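Chapter 3
Solenoids and Simple Electromagnetic Actuators
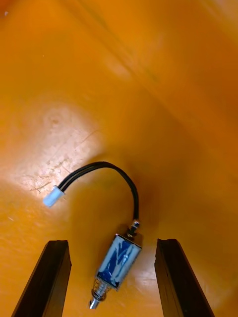 Figure 3.1 A small push-pull solenoid with a two-wire lead and white plastic connector.

3.1 Introduction

A current flowing in a wire sets up a magnetic field around it. When the wire is wound into a coil, the fields of the separate turns add together, and the field inside the coil becomes strong and nearly uniform. If an iron plunger is placed part of the way into the coil, it is drawn towards the centre. A solenoid actuator uses this effect to turn an electric current into a short, straight movement.

The pull depends on the current, the number of turns and the air gap between the plunger and its stop. For a given coil the product of current and turns is fixed by the supply. A coil of 200 turns carrying 3 A gives 600 ampere-turns. The force rises steeply as the gap closes, so a solenoid is weakest at the start of its stroke.

Section 3.2 sets out the magnetic circuit and defines reluctance. Section 3.3 deals with heating of the winding and the choice of duty cycle. The door latch used in the Nakovier problem (Problem 14) is treated in Section 3.4. Readers should be familiar with Ohm's law and with the units given in the table on page 58.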